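Setting up your Candness wax melter
Section 4: Your first melt

Do take your time over this part — a slow first melt makes every later one easier.

1. Stand the melter on a firm, level surface, well away from curtains.
2. Weigh out 300 g of wax flakes and tip them into the inner pot.
3. Turn the dial to 70 and leave the lid ajar. The flakes will slump in the middle first, so give them a gentle stir now and then.
4. When the wax is clear all the way through, switch off and stir in your scent.

Caution: never add water to the pot, and never leave it switched on while you pop out, even for a minute.

Note: the Brultport pot is a touch thinner than the Urolton one and warms up faster, so keep an eye on it. 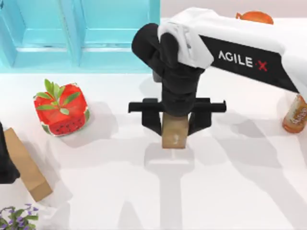

Your moulds will want a little thought too, before you pour. A pale worktop is lovely to work on, and the white tabletop here is just the sort of thing, as drips of coloured wax show up straight away and can be lifted once they've set. Lay down baking paper if yours is precious to you, pour slowly, and leave the candles alone until the next morning.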